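**Cup pouring** is the passing of dry goods or liquid from one small handleless cup to another. It is used in kitchens to measure, mix and cool, and in classrooms as a hand exercise. The cups are usually plain, light in color and small enough to be held in one hand.

## Technique

One cup, the receiver, is kept upright with its mouth open to the top. The other is tipped until it lies nearly on its side, with its rim toward the receiver. Beginners often hold the two cups too far apart, and most spills start there. The receiver may also stand on the table, which leaves one hand free.

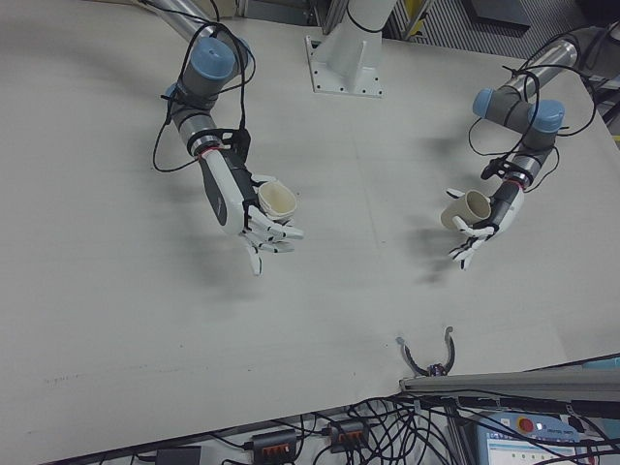
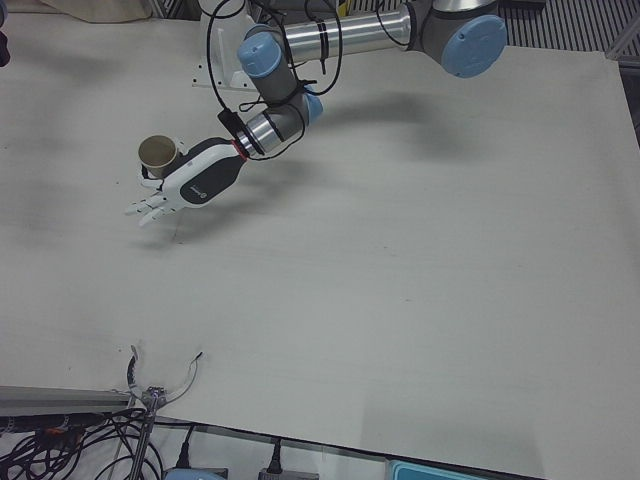 Paper cups need a lighter grip than ceramic ones. A hand closed too firmly bends the rim into an oval, and the stream then leaves the cup at two points – a fault known in teaching guides as a split lip. Holding the cup low on the wall, between thumb and fingers, keeps the rim round.

## Teaching

The Karnus method, set out by Mirta Núñez, divides the exercise into 10 steps, starting with dry rice and ending with water. Children work with cups filled up to one third. A later version by Vicente Paredes drops the rice and begins with dried beans, which are easier to pick up after a spill.

## Contests

A pouring contest is held in Iturra each September. Entrants move water between two cups 31 times, and the amount left is weighed. Renato Domínguez won the first contest with 305 grams.

## See also

- Decanting
- Measuring cup
- Paper cup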